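Cutdale pipeline monitoring data, release 2

Pressure, temperature and flow readings from the Cutdale test loop, a closed pipe circuit used to study how captured carbon dioxide behaves in transport. Released 29 February 2024. Maintained by the Berkeo data group.

What is in the release

There are 1393 runs, one CSV file per run. Each run starts from a filled and settled loop and ends when the operator closes the main valve. Readings come from 11 stations along the pipe, numbered in the direction of flow. Station 6 sits at the low point of the loop and is the one to look at first for liquid buildup.

Columns

run_id, station, elapsed_s, pressure_bar, temp_c, flow_kg_s, flag

The flag column is empty for normal readings. S means the sensor was swapped before the run, and G means a gap was filled by linear interpolation. Drop the G rows if you are fitting anything to rates of change.

Known problems

Runs made in June have a clock offset between the flow meter and the pressure stations. The offset is constant within a run but differs between runs, and we have not corrected it. Impurity levels were set at filling and were not measured again — treat them as nominal.

Loading

The Prillex reader opens the files directly. Any CSV library will also work, but set the decimal separator to a period and read run_id as text, or the leading zeros are lost.
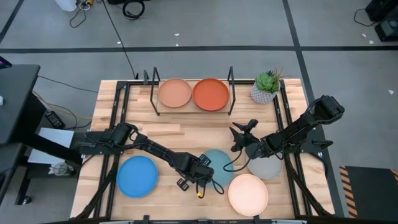 Þórarinsdóttir asked whether the station 6 temperatures could be compared with those in release 1. They can't be compared directly. The probe was moved from the outer wall to the inside of the pipe between releases, and readings respond faster now. She suggested adding a probe_position field to the run index, and that will go into the next release.

Changes from release 1

Sensor swaps are now flagged
Duplicate runs removed
Flow given in kg/s throughout

Reporting errors

Open an issue with the run_id and the station number. Please don't attach whole files.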